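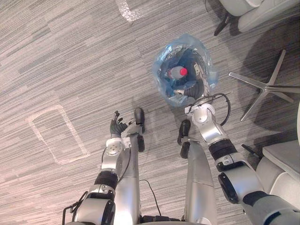 3.2 Bins, liners and floor covering

The study covered desk-side waste on two floors of the Vistham building, both let as open-plan offices. Each desk cluster had one trash bin, placed on the floor and lined with a single plastic bag. There was no central recycling point on either floor during the study period, so paper, food packaging and general waste all went into the same bins.

Liners came from one supplier, Skindley, and were ordered in a single batch of 600 so that film thickness and bag size would not change partway through. Of these, 549 were used and logged. The rest were left in the store cupboard or were torn when the roll was opened, and we did not include them in any of the totals below. Cleaning staff fitted the liners by hand, folding the open end over the rim. They were asked not to knot the bag at the side to take up slack, a habit we had seen during the pilot in September, as the knot made it harder to tell how full the bag was.

Clear or lightly tinted film was preferred to opaque film. A clear, light-blue bag in a bin standing on gray striped carpet is shown in Figure 2. With film of this type the contents could be checked through the side of the bag once it had been lifted out, and sorting staff did not need to open bags that held only paper.

Floor covering was recorded for each bin position. Most positions were on carpet, and the remainder were on vinyl near the kitchen points. We recorded it for two reasons. Small items that miss the bin are easy to see on plain vinyl but can be overlooked on carpet with a mixed pattern, and liquid from a leaking liner behaves differently on the two surfaces. The carpet was not cleaned or replaced while the study was running.

Bins were emptied once a day, after office hours. A liner was changed if it held any food waste or if it was more than half full. Otherwise loose items were taken out by hand and the liner was left in place. Each change was entered on the Vomow log sheet with the bin number, the reason for the change and the weight of the full bag to the nearest 100 g. Items found on the floor near a bin were counted separately and were not added to the bag weight.

Log sheets for 4 bin positions were incomplete and were dropped before analysis. Fill levels were scored on the scale used by Mägi, with the lowest score given to a bin containing nothing but its liner.

Figure 2. Lined trash bin on carpet.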